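Does Water Really Drain Backward Down Under?

Maybe a grown-up has told you that sinks in Australia drain the opposite way from sinks in America. It sounds like science. Should you believe it? I wouldn't, at least for sinks.

The Earth does turn, and the turning does bend the paths of big winds. This is called the Coriolis effect. A hurricane can be 300 miles wide and last for days, so the bend has plenty of room and time to show up.
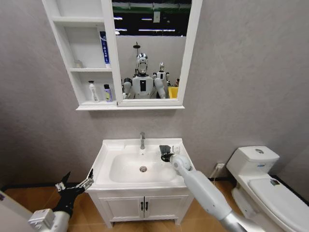 A bathroom sink: very small next to a hurricane.

A sink is tiny, and it empties fast. The shape of the bowl matters much more. So does the way the water was already moving when you pulled the plug.

What about videos of people doing the trick at the equator? Watch their hands. Pouring the water in from one side can start a swirl before anyone opens the drain.

Don't take my word for it, either. Fill your sink, wait 12 minutes, and let it drain. Write down which way it swirls. Do that 22 times. If somebody says two tries are enough, ask them how they know.

Jolene Bright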